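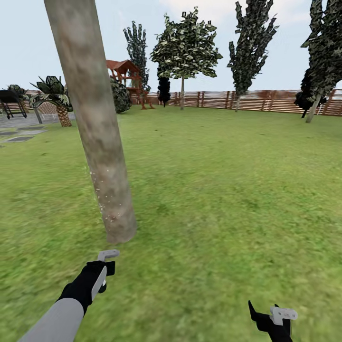
**Ticket:** Procurement hold -- teleoperation simulator seats and hand controllers
**Project:** Clutuvar
**Site:** Vulldale
**Status:** Open, pending supplier reply
**Opened:** April 24, 2020
**Category:** Equipment planning / simulator performance

## Summary

The purchase request for the Clutuvar training seats was put on hold after the garden level failed its acceptance run on the trial workstation. The request assumes that the workstation as quoted by Lévesque can run the outdoor levels at the same settings as the indoor ones. It can't at present. Until the cause is known we don't know whether to order the quoted graphics card, a better one, or the same card and a change to the level.

The budget line is 2,000 per seat, excluding hand controllers. The controllers are on a separate line, also 2,000, and that figure covers the whole set with spares. Unspent money on either line can't be moved to the other after August.

## Symptom

In the garden level, with both hands tracked, the picture stutters whenever the operator turns towards the trees. Hand motion lags the controllers and then catches up in one jump. Facing the paving, the level runs normally. The kitchen and store-room levels run normally throughout.

Operators also reported that grasp practice near the large trunk is unreliable. The left hand drifts on approach and has to be re-centred. This was logged as a controller fault and was the reason given for asking for the dearer controllers. See entries 4 and 5.

## Environment

- Trial workstation on loan from Lévesque, standard card
- Simulator build as supplied, no local patches
- Two black robot hands, white gripper pieces, default arm model
- Garden level: lawn, wooden slat fence, mixed trees, play structure, goal net, paving
- Single monitor, headset not connected

## Log

**1.** Repeated the fault on the loan machine. It appears within a minute of loading the level and doesn't depend on how long the machine has been on. Case temperature normal. Ruled out cooling, so the extra case fans come off the request.

**2.** Swapped the memory for the larger kit from the Nitville bench machine. No change. The memory upgrade on the request isn't justified by this fault. Left on the list as optional, marked low.

**3.** Lowered texture quality from high to low. The bark goes mottled and the leaves go blocky, but the stutter stays. Texture memory isn't the limit. A card with more memory and the same speed would therefore be wasted money. Lévesque's first alternative quote is exactly that, and should be declined.

**4.** Moved the controllers to a different USB port, away from the hub. Left-hand drift gone in the kitchen level, still present in the garden level but smaller. Part of the drift was the hub. A powered hub is a small item and can come out of consumables.

**5.** Ran the garden level with the physics rate fixed and drawing reduced to a wireframe. No drift on either hand. The remaining drift follows the frame rate and isn't a controller fault. The case for the dearer controllers falls away. Request amended to the standard model.

**6.** Removed objects from the level by group and timed each run:

| Change | Result |
|---|---|
| Play structure removed | No change |
| Goal net removed | No change |
| Fence removed | Slight improvement |
| Palm removed | Slight improvement |
| All leafy trees removed | Stutter gone |
| Leafy trees restored, shadows off | Stutter mostly gone |

The cost is in leaf shadows. The level was built with every tree casting full shadows, including those at the far fence, where the operator never works.

**7.** Set shadows to near objects only. Frame time fell by 77 per cent in the worst view. Hand motion follows the controllers without visible lag. Settings file saved to the Clutuvar share.

**8.** Asked Lévesque whether the near-only shadow setting survives a simulator update, or whether it will be reset and need reapplying on each seat. No reply yet. This matters for planning: if it resets, somebody at Vulldale needs time set aside after every update, and that isn't in the support estimate.

**9.** Nitville asked for the headset to be tested before any order. Headset mode draws the level twice, so the margin gained in entry 7 may not be enough. Test not done. The headset is with another project and hasn't been released.

## Effect on the purchase request

| Item | Original request | Amended |
|---|---|---|
| Workstations | 5 | 5 |
| Graphics card | Upgraded | Standard, subject to headset test |
| Memory | Upgraded | Standard, upgrade optional |
| Case fans | Extra | Removed |
| Hand controllers | Dearer model | Standard model |
| USB hub | Not listed | Powered, one per seat |
| Headsets | Not listed | Not in this round |

With the standard card each seat fits inside its budget line. With the upgraded card it doesn't, and the order would have to be cut or split across two years. Splitting isn't recommended -- the seats would arrive with different cards and the settings file would have to be kept in two versions.

## Points for whoever picks this up

- Don't place a part order for the workstations alone. The Lévesque delivery charge is per order, and the hubs should go on the same one.
- The loan machine has to go back with its original memory fitted. The Nitville kit is labelled.
- Acceptance should be run in the garden level, facing the trees, with both hands in view. The kitchen level passes on almost anything and tells us nothing about the card.
- Keep the original level file. The edited copies from entry 6 are for timing only and mustn't be used for training.
- The arm model is unchanged in all tests. If Clutuvar moves to the real arms later, none of the timings here apply to them.

## Outstanding

- [ ] Lévesque to confirm behaviour of the shadow setting after update
- [ ] Headset test on the loan machine, near-only shadows
- [ ] Revised quote, standard card, powered hubs included
- [ ] Extension of the loan period if the headset isn't released in time
- [ ] Support estimate to be reissued once the first item is answered

Ticket stays open. Hold on the purchase request stays in place until the first two items are closed.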